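Pressing differences on the second Zindska single (catalogue no. 822)

Posted in Collecting and Discographies

I am trying to sort out the pressings of the Zindska seven-inch on Mivetti Records and would like a check from anyone who owns more than one copy. The discography at the back of the Naidoo fanzine lists two pressings. The first has a hand-stamped label and a folded photocopied sleeve. The second has a printed label and a glued sleeve. Mine has the printed label but came in the folded sleeve, and the run-out on side A reads 822-A with a scratched-out digit after it.

Points I can't settle:
The band played its last show in October, before the second pressing is supposed to have been ordered. Who paid for it?
The side B track fades on my copy. The fanzine review says it stops dead.
The insert gives the drummer of the first line-up, who had left by the time of the session.

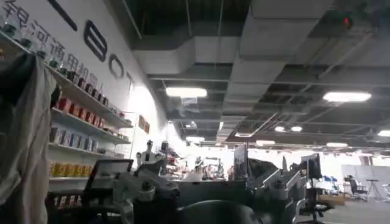
Were the sleeves and records stored separately, so that a late copy could have gone out in an early sleeve?
They were kept in separate boxes at the label, and leftover folded sleeves were used until they ran out. A printed label in a folded sleeve is a common pairing and doesn't point to a third pressing.

That is what a seller told me when I bought it, but he had no source for it. I would like something firmer before I change the entry on my own list.

Fatima Dlamini

The seller was right on the sleeves. I did mail order for Mivetti for two summers and packed a fair number of these. The records came from the plant in plain white inners and we put the sleeves on by hand. When an order came in we took whichever sleeve was on top.

The scratched-out digit is a plant error. The lacquer for side A was first marked with a number belonging to the Zumetti LP, which was cut at the same session, and the engineer struck through the part that was wrong. Every copy I have seen has it, stamped label or printed. It is no use for telling the pressings apart.

Use side B instead. The first pressing has the hard stop. The band disliked it and had the side recut with a fade, so the second pressing has a new matrix with a small R after the B. If yours fades and has the R, it is a second pressing, whatever it came in. 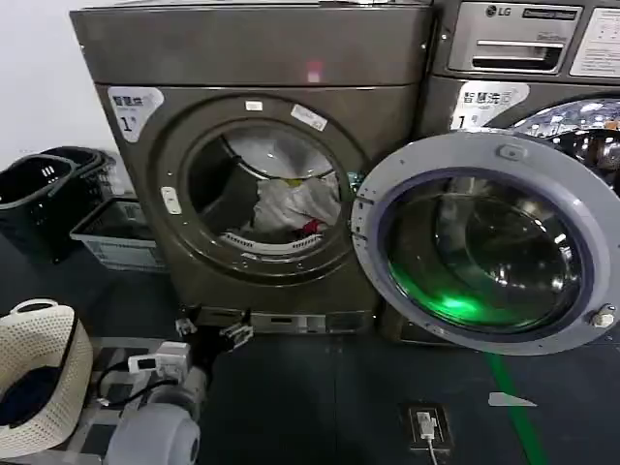

The recut also runs slightly quieter. Played one after the other on the same deck, the first pressing has more top end and the bass drum is further forward. Most people I knew preferred it. The later compilation CD used the faded version, taken from tape, so it won't help with the level.

As to who paid, the label did. The band had split but the distributor still had orders open. The quantity on the plant invoice was 929, which included overs.

ratchet_b

Mine has the hard stop and a stamped label. No R. Insert lists the old drummer too, I think they just never changed it. Good record, the LP is better.

deadwax

Can confirm the R, it is very faint and you need to tilt the record under a lamp. On my copy it sits nearly under the edge of the label. Would not pay extra for either version.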